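Refurbished Dell tower, Xeon, no operating system

Listed under: Used desktops / Towers / Business machines
Stock code: Brirkard BK-954
Price: $380, power cord included, monitor not included
Condition: used, tested, cosmetic wear

We sell a lot of new equipment to people who didn't need it, and I'd like to talk you out of some of that before you scroll down to the button. I buy and write up the used towers for Brirkard, and I have my doubts about most of what gets printed on a computer box, including what used to get printed on ours.

Start with the word "refurbished." It has no agreed meaning. I have opened refurbished machines from other sellers that had been wiped with a damp cloth and nothing else. When we use the word, we mean that the case was opened, the dust was blown out, the processor was taken out and put back with fresh thermal paste, the memory was tested overnight, and the coin battery was replaced. We don't repaint the panels. If the side has a scratch, you get the scratch.

Then there's "workstation class." A Xeon is a perfectly good processor that was expensive when it was new. It is not magic now. Most of what people do on a desktop computer, such as email, a browser with too many tabs, tax software and a video call, will run about as well on a plain office chip of the same age. The argument for one of these towers is that businesses buy them in bulk and get rid of them in bulk, so they are cheap for what's inside.

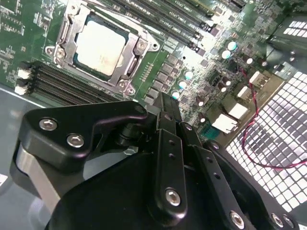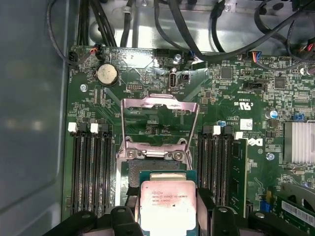
Xeon going in, socket open
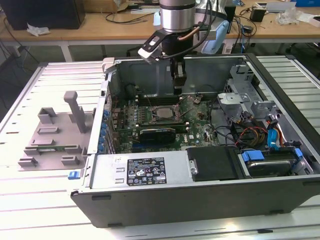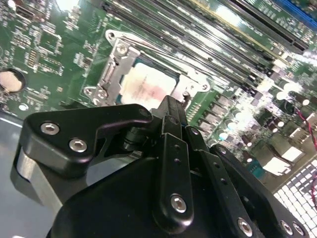 Page last changed: 6 January 2026

What you get

Tower with side panel, green Dell board, Xeon processor, graphics card, 16 GB of memory, power cord. The drive bay is empty. We pull every drive and have it shredded, and I won't be talked into leaving one in to save you a purchase.

What you don't get

No operating system, no keyboard, no mouse, no Wi-Fi. Ask us about a Wi-Fi card if you need one. The ones we stock are the cheap kind and they work fine. The speaker inside the case will beep at you and that is all it does.

About the numbers

Every listing like this one has a benchmark score in it somewhere, so here is ours: 3,213 on the Tessier desktop test, run on our bench with the case closed. I don't put much faith in it. The same tower scored 1,155 points lower with a single stick of memory in the wrong slot, and whoever used it for email would never have known. Use the score to compare it with our other used towers and ignore it for everything else.

Upgrades worth paying for

A solid state drive. You have to buy a drive anyway, and a small decent one beats a huge slow one.

More memory, if you keep a lot of things open. It has to be the type this board takes, so check the label on what's in there before ordering. Returned memory is the most common package we see.

Upgrades I'd leave alone

A faster Xeon. People find them for very little online and get excited. Sometimes the board won't start with it until the firmware is updated, sometimes it won't start at all, and the gain is small either way. If you do swap it, clean off the old paste completely and use less new paste than the videos tell you.

A big gaming card. The power supply wasn't chosen for it. We had one customer run an Orkwood adapter cable off the drive power leads to feed a card, and we bought the tower back from him for parts.

"Silent" fans. We tried the Bekach kit in two of these. I couldn't hear a difference, and Soledad Cuautle in our shop, whose ears are better than mine, thought one of them was louder.

Noise and power

It hums. Under a desk you'll stop noticing it after a day or so, and on top of a desk you won't. It draws more electricity than a small new box does, and if you plan to leave it running all day and night, do that math before you decide this is the bargain. For a machine that gets switched off in the evening it hardly matters.

Warranty and returns

One year on parts, thirty days to change your mind. We pay return shipping if it's broken and you pay if it isn't. Extended coverage is offered at checkout because our checkout software offers it on everything. I wouldn't buy it for a tower at this price.

Pickup and shipping

Counter pickup is free. Shipped orders go out double boxed, two business days after payment. The next batch of the same model is due in February, but I don't know yet what condition they'll be in, and I don't take deposits on machines I haven't opened.

Questions about fit, slots or drives go to the used desk. Ask for Arvid Öberg.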